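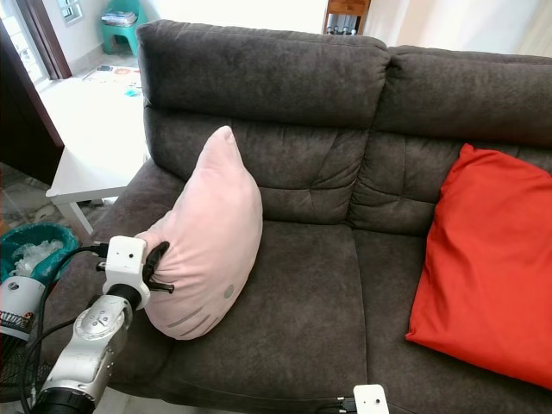

Figure 1. Two-seat sofa in the common room, with the pink cushion on the left seat and the red-orange pillow on the right seat.

Placement and Upkeep of Loose Cushions on a Shared Two-Seat Sofa

Tayla Grimshaw and Yuxi Jiang
Saturday, May 9, 2020

1. Purpose

The sofa in the Kenurow House common room is used by residents throughout the day. It has two seats, fixed back cushions and two loose items, a pink plush cushion and a red-orange rectangular pillow. Residents had complained that the sofa looked untidy and that the loose cushions were often on the floor by evening. The house office asked for a simple written procedure for resetting the sofa, and this project was set up to produce one.

The report covers the following: the condition of the upholstery, the arrangement of the loose cushions, the length of time a reset takes, and the method used to restore the nap of the fabric. It does not cover stain removal. Replacement of the sofa was outside the scope.

2. Background

The sofa was bought secondhand from Burnedlow, a furniture reseller, and delivered to the common room in July of the previous year. No care label was found on the underside or behind the seat cushions. The seller's invoice lists it only as "loveseat, gray, microfiber." We therefore treated the fabric as an unlabeled synthetic and used dry methods throughout.

Microfiber of the suede type has a short raised nap. When the nap is pushed in one direction it reflects light differently from nap pushed in the other direction. A sofa in regular use will show light and dark areas that have nothing to do with dirt. Several of the complaints in the office log described the seats as "stained" or "patchy." Part of our work was to find out which of these marks were stains and which were nap.

The red-orange pillow came with the sofa. The pink cushion was donated by a resident. It is a character cushion, rounded at the bottom and narrowing toward the top, with a gray dot and three short curved gray stripes near the base. Residents do not agree on what it is meant to be. The office log calls it "the fish" in some entries and "the cat" in others. In this report it is called the pink cushion.

3. Materials

Soft nylon upholstery brush, Thammasiri brand, flat back
Handheld vacuum with a narrow nozzle
White cotton cloth for the rub test
Kitchen timer
Tape measure, cloth
Log sheet on a clipboard, kept on the bookshelf by the door

No liquid cleaner was used. A spray sold under the name Mornach was considered, but the label requires a test patch and a drying period, and the room could not be closed for that long.

4. Procedure

4.1 Survey of marks

Each seat was inspected under the ceiling light and again with a desk lamp held low at the side. Marks were rubbed lightly with the dry cotton cloth, and the nap was then brushed toward the front of the seat. If a mark disappeared after brushing, it was recorded as nap. If it remained, it was recorded as a stain and its position was measured from the center seam.

4.2 Reset steps

The reset was written as a fixed sequence so that two people working separately would get the same result.

Step 1. Remove both loose items from the sofa.
Step 2. Run the vacuum nozzle along the center seam and the line where the seat meets the back.
Step 3. Push the back cushions upward with flat hands to redistribute the filling. Do not pull on the tufting.
Step 4. Brush each seat from back to front in overlapping strokes.
Step 5. Brush the top of the armrest along its length.
Step 6. Place the red-orange pillow on the right seat, diagonally, with one corner up against the back cushion.
Step 7. Stand the pink cushion on the left seat with the narrow end up and the stripes facing the room. Lean it against the back cushion.

4.3 Arrangements tested

We compared arrangements to see which stayed in place. Arrangement A had both items together in the right corner. Arrangement B had one item on each seat, as in Figure 1. At each check we recorded whether both items were still on the sofa, whether either had fallen over on the seat, and whether either was on the floor. Checks were made at fixed times by whichever author was in the building. The full log has 192 checks. They were divided equally between the two arrangements.

4.4 Timing

The timer was started when the first item was lifted and stopped when the last one was released. Brushing was included. Emptying the vacuum was not. Each author timed the same number of resets, 16 in total.

5. Observations

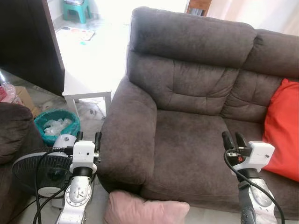 The condition of the seat fabric was easiest to judge with the left seat clear, and Step 1 was written with that in mind. Brushing around a cushion leaves an unbrushed outline of its base, which then shows as soon as somebody moves it. In our first draft of the procedure the loose items stayed on the sofa and were shifted from seat to seat, and the outlines were visible at nearly every inspection. The seat cushion in Figure 2 has the lighter and darker patches that appear where the nap has been pressed, and we used it as the reference for the "nap, not stain" entry on the log sheet. With the red-orange pillow still tucked in at the right end, as it is there, the fabric under it cannot be checked, so the final version of Step 1 says both items.

Figure 2. Left seat clear, red-orange pillow at the right end, pink item in front of the seat.

5.1 Marks

Most of the marks reported by residents were nap. After brushing, only 2 marks remained, both on the right seat near the front edge. They were small, dull and did not transfer to the cotton cloth. No attempt was made to remove them. Their positions are written on the log sheet so that they are not reported again.

The left armrest had a flattened area along the top that brushed out only in part. The nap there appears to be worn. Brushing harder made no difference and was stopped.

5.2 Back cushions

The creases in the back cushions are of different kinds. The horizontal folds are sewn in and should not be smoothed. The finer creases in the lower part of the cushions come from sitting and relax when the filling is pushed up. New users of the procedure tended to treat every fold the same way, and one test user pulled at the tufting. The warning in Step 3 was added after that session.

5.3 Stability of the loose items

Arrangement B performed better than Arrangement A. In Arrangement A, a person sitting down on the right had to move both items, and usually put at least one of them on the floor. In Arrangement B, a person using one seat moved only the item on that seat, most often by pushing it across to the other one.

The pink cushion is less stable than the pillow. Its base is rounded and it depends on the backrest to stay upright. If it is stood too far forward it slides down and ends up flat. We found that the base must be pressed back until the whole rear surface touches the back cushion. The pillow does not need this, as its lower corner sinks slightly into the seat.

5.4 Timing

The mean time for a full reset was 200 seconds. The slowest step was Step 4. Steps 6 and 7 together took very little of the total. Times for the two authors were close once both were using the same brush direction. Before that was agreed, Jiang brushed from side to side and had to repeat the seats.

6. Sources of error

The checks were not blind. Both authors knew which arrangement was in use and may have handled the sofa more carefully when they sat on it themselves.

The number of people using the room was not recorded. Arrangement A was tested mainly in the first half of the project and Arrangement B in the second half, when some residents had already left for the break. A part of the improvement may be due to lighter use. Alternating the arrangements daily would have avoided this, and it should have been in the plan from the beginning.

Lighting changed the result of the mark survey more than expected. Marks that were clear under the desk lamp could not be found under the ceiling light. The positions in the log were all measured with the lamp.

7. Recommendations

The reset should be done once a day, in the evening, using the sequence in 4.2. The brush should be kept with the log sheet on the bookshelf. At present it is in the cleaning closet, which is locked after office hours.

Arrangement B should be used. A printed copy of Figure 1 can be taped inside the clipboard cover so that the position of the pink cushion does not have to be explained.

Brushing should always run from back to front. Mixed directions give a striped seat, and this is what several residents reported as dirt.

The two remaining marks on the right seat should be looked at by someone with access to a solvent suitable for synthetic upholstery. A test patch on the underside of the seat cushion is needed first.

8. Division of work

Grimshaw: survey of marks, draft of the procedure, sections 2, 4 and 6.
Jiang: timing, stability checks, log sheet layout, sections 5 and 7.

The log sheets are held in the Kenurow House office and can be copied on request.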